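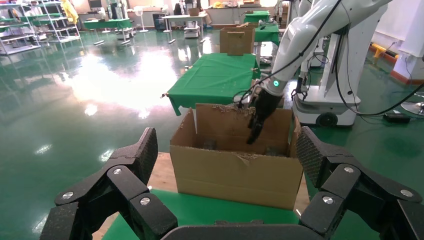 Mar 6, 2019

Long day at Ciselwood, writing this on the bus so excuse the spelling. Spent most of the morning on the wrist bracket again. Redrilled it, packed it with a washer, still a bit of play but I can live with it. Dwayne wanted to skip straight to the box job and for once I let him. Second arm goes in from the right, fingers down towards the back flap, teal ring glowing at its wrist, and the first gripper stays open in front of the cardboard and waits its turn. That's the plan on paper anyway. The waiting is the bit I still havent coded properly, it's just a pause I typed in. 300 milliseconds to begin with, then 400 after lunch. Need a proper signal between the two.

Must order more boxes. The rim on that one is all ragged and the tear on the right is no good for testing, fingers could catch on it and I'd blame the code. Pustetti do them flat packed but delivery is slow. Might ask Marchetti's downstairs if they have any going spare.

Money. Spent 691 on this so far, counting the bearings. Said I'd stop at 400. Not telling anyone at home.

Afternoon was flaps. Dull on paper, hard on the table. Moved the approach in from the side and slowed it right down, with the gripper coming up against the flap near the little round hole. Left the black foam in the bottom, Dwayne's idea – he says an empty box is cheating. Fair enough. Cloth is creased to bits again even with the clips on, want to iron it or swap it. Stallar (my name for the control script, don't ask) threw the same joint limit warning some 8 times and I stopped reading it, bad habit. Wrote the angle on my hand and then washed my hands. Brilliant.
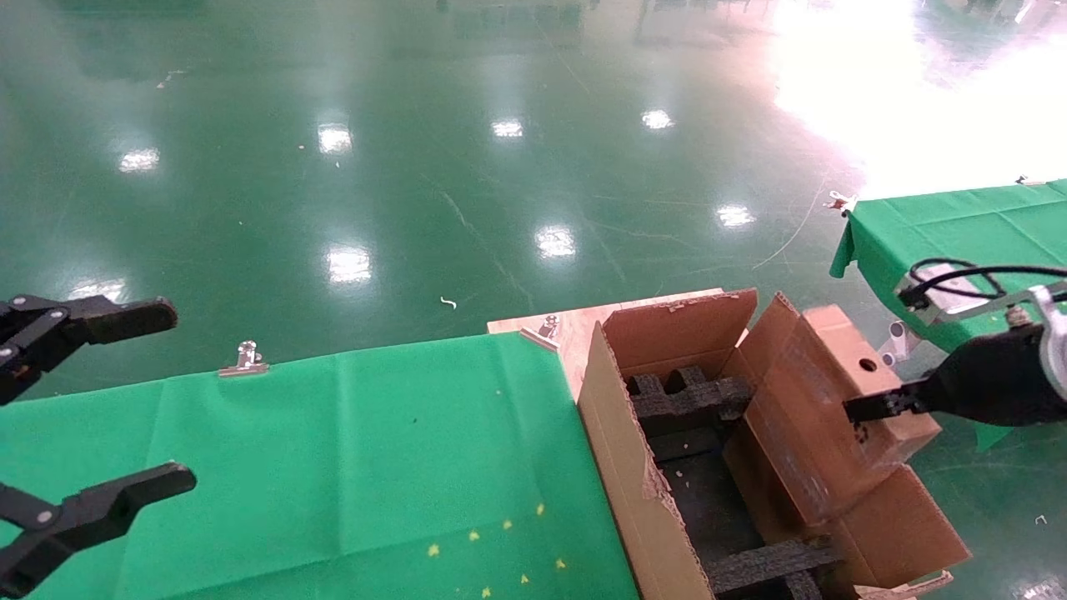 For next time

Find the angle again. Write it in the BOOK.

Longer cable ties, and tidy the loops over the bracket before one snags.

Dwayne to bring his torque driver. He has promised this before.

Turn the pause into a real wait, arm two says clear, arm one goes. Cant keep adding milliseconds.

Log the warnings to a file so I can ignore them somewhere else.

Open day is in July and I put us down for a table, which Dwayne doesn't know yet – tell him when he's had his tea. My stop, more tomorow.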